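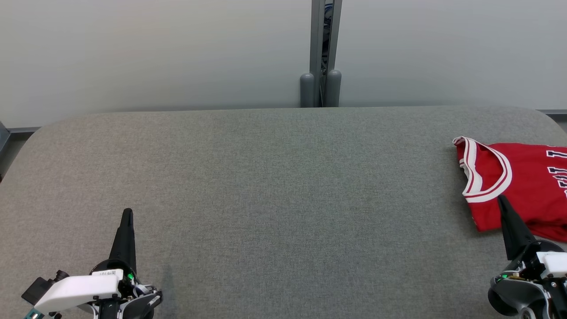
Red jersey, gray table, both grippers up. Station two on Thursday.

I've been promising a post about our house rules for ages, and a couple of you have written to ask how we decide what counts as a good folding run and what gets tossed. So, rules! I know, thrilling. But I've spent more of this spring arguing over a two-page document than I have over any piece of hardware, and I've come around to thinking it was time well spent.

Some background for new readers. I run the cloth handling sessions at Skevenard. Two arms, one table, one piece of clothing at a time, a person driving the arms. We started with dish towels, like everybody does, and moved on to shirts and sports jerseys once the towels got boring. When I joined, the whole rulebook was a sticky note that said "clear table, fold, save." You can guess how that went. Everyone had their own idea of clear, their own idea of folded, and a very personal idea of when to hit save.

So Khalil Najjar and I sat down with 532 of our old runs and watched them. All of them, over way too many afternoons, with way too many pretzels. We threw out 66. Most of those weren't bad folding at all – the folding was fine! The trouble was at the beginning and the end. Somebody had started recording with the arms already moving, or stopped while a sleeve was still pinched, or left the previous shirt sitting on the table.

That's how rule one got written, and it's still the one I care about most: one item on the table, and nothing else. No tape, no pens, no coffee (I'm looking at myself here). You look at the whole surface before you start, including the back edge, where things like to roll and hide.

Rule two is about the start pose. Both grippers have to be in view, fingers up, and you wait for the green lights on both sides before touching the record pedal. If a finger is already over the cloth, fine, we allow that, but it can't be closed on anything. We fought over this one for two weeks. Wanpen Hemmin wanted the arms all the way back at the table edge every single time, and she had a good argument, namely that a tidy start is easier to check. My feeling was that a real laundry job never starts from the same spot twice, and I didn't want us writing a rule that made our work neater and less useful. We settled on "hands free and visible, position up to the operator." She still thinks I'm wrong and she brings it up at lunch.

Rule three: don't center the clothing. This surprises visitors. People naturally want to lay a jersey out smack in the middle with the collar facing away from them, nice and flat, like it's going on display. Please don't! Put it off to one side, turn it, leave a wrinkle or two in the hem. Look at the jersey up top, way over on the right with the collar turned to the left and the bottom edge bunched up. I like that kind of start a lot. The left arm has some traveling to do before it can help, and the operator has to decide whether to drag the thing over first or work with it where it is. Either choice is allowed, and the rulebook says so in bold.

Rule four is the safety one and it's short. Hands off the table while the arms are live. If the cloth slides somewhere you can't reach, you stop, you say "stopping" out loud, you power the arms down and then you fix it. You don't lean in. You don't poke it with a ruler. I don't care if you were one fold away from done. We had a ruler person. The ruler now lives in my desk.

Rule five came from printed lettering, of all things. Big block letters on a jersey can be stiffer than the fabric around them, and new operators tend to grab right at the edge of the print because it's easy to see. Then they pull, and after enough pulls the print starts to peel. So we ask people to take hold of plain fabric or trim when they can, and to retire a garment once it starts looking sad. We set the limit at 28 runs per jersey before somebody gives it a proper look under the lamp. Is 28 a scientific number? It is not. It was the point where Khalil's favorite one began to flake, and he was upset enough that it went in the document that same day.

Then there's the failure rule, which took the longest to get people to follow. If a fold goes wrong, keep the run and mark it as failed. Don't delete it, don't quietly redo it, and don't fix the last corner by hand and call it good. I get why people do it, I've been tempted myself at 5:40 with one more run to go. But a folder full of nothing except perfect folds tells you very little about the job, and the person who has to use it later will think we're all geniuses.

We also take a break every 10 runs now. Stand up, look out a window, wipe down the fingers. Wanpen pushed for that and on this one she was completely right. The runs after a break are calmer, you can see it in how the arms move, and I've stopped going home with my shoulders up by my ears.

A friend over at Greratix asked if she could borrow the whole document, and of course the answer is yes. She's already sent back a page of comments, mostly about our word "flat." How flat is flat? Does a collar that stands up a little count? We've got three definitions on the whiteboard and I don't love any of them. The next version goes out in June, so if you fold things with robots and have a definition you can live with, please put it in the comments. Long sleeves are next on the list, and I haven't written a single line about cuffs.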